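4.2 The Vidik hand-held gripper kit

The second product in our comparison is the Vidik, a hand-held gripper kit sold by Herkutum as "ready to collect on the day it arrives." Ours was ready to collect on the ninth day. The delay came from the setup guide, which refers throughout to an earlier version of the trigger, and was cleared up in one short and very polite email exchange with the vendor.

At a list price of $2000, the Vidik costs less than the Tanabe system (Section 4.1) and comes with fewer things to lose. Fingertip pads screw onto the finger arms and are covered by the vendor as "consumable," a term the warranty uses with some enthusiasm. We ran the same tabletop protocol as before: the operator picks up a small object, moves it to a marked spot, releases it, and returns to the start position. All sessions were run by the third author (Kuroda), whose notes are the main source for the comments on comfort below.

Picking up boxes and cups gave us little to report. Small objects were harder. The pads have to be lined up by eye, and on an object the size of a fingertip, the operator tends to slow down well before contact. Kuroda's notes describe this stage as "parking a truck around a pea." Figure 9 gives the working view with a small black cube on the table. The grip layer on the left pad has ragged, curling edges, and there are reddish-brown wear marks along the top ridge. The brochure calls the grip surface "maintenance-light." 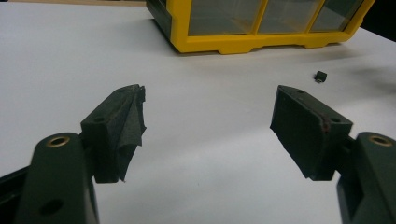 Figure 9. Vidik fingertips, open, with the small cube on the tabletop. Yellow storage organizer at rear.

We scored the kit 2 out of 5 for upkeep, on the same scale used for Tanabe. Spare pads were ordered in December. The vendor's Pluvunano support portal lists the order as "nearly processed," and its effect on the upkeep score is left to a later revision of this table.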